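The old baths at Mamstead, and a walk around them

Sep 2, 2021

I went back to Mamstead last week, for the first time in far too long, and of course the first thing I did was walk down to the swimming baths. They've put the hoardings up. You can still see the top of the front wall over them, with the green tiles and the clock that has been stuck at twenty past something since I was at school, but the side where the changing rooms were has already gone and there is just sky. I stood there for quite a while, feeling a bit silly, with my bag of plums from the market.

I learnt to swim in that building, as did my sister and more or less everyone I grew up with. Our teacher was Mrs Bhatt - Kusum Bhatt, though we'd never have dared - and she walked up and down the side with a long pole and never once, that I remember, got her shoes wet. The water was freezing in January and only slightly less so in summer. Afterwards we had crisps from the machine by the door, and our hair dried stiff on the bus home.
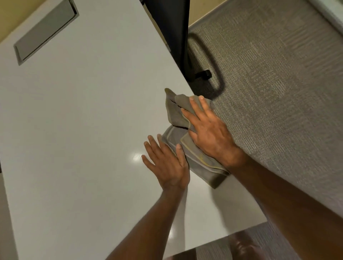
I got talking to a man at the bus stop, Taner Karabulut, whose family had the café across the road (it was simply called Karabulut, and they did a very good lentil soup). He told me the new pool is going to be out at Geria, past the ring road, next to the big car park. It will have 6 lanes and a proper learner pool, and a gym upstairs, and I'm sure it will be warm and clean and everything the old one wasn't. You'll need the 319 bus to get there, though, and then there's a walk at the other end. He thought the older swimmers would give it a go for a month or two and then drift off. I do hope he's wrong, but I could see what he meant.

What's to become of the old site isn't settled, or wasn't when I asked. Flats, most likely. Somebody had tied a ribbon and a pair of children's armbands to the fence, which very nearly set me off.
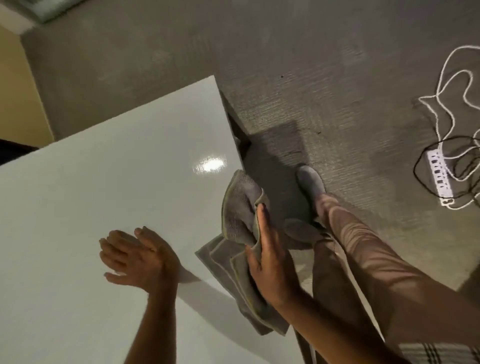
Anyway, I didn't want to go straight home after that, so I took the long way along the river path as far as the footbridge, and that at least is just as it was. The willows are enormous now. There were two boys fishing and a heron on the other bank doing rather better than they were. I'd forgotten how quickly you get out of town on that side - ten minutes and you could be anywhere.

If any of you swam at Mamstead and have old photos, the ones of the gala days especially, please do send them to me. Şengül Çetinkaya has already found four from her mother's album, all lovely, and in one of them you can see the high board before they took it down. I'll put them up here once I've worked out the scanner.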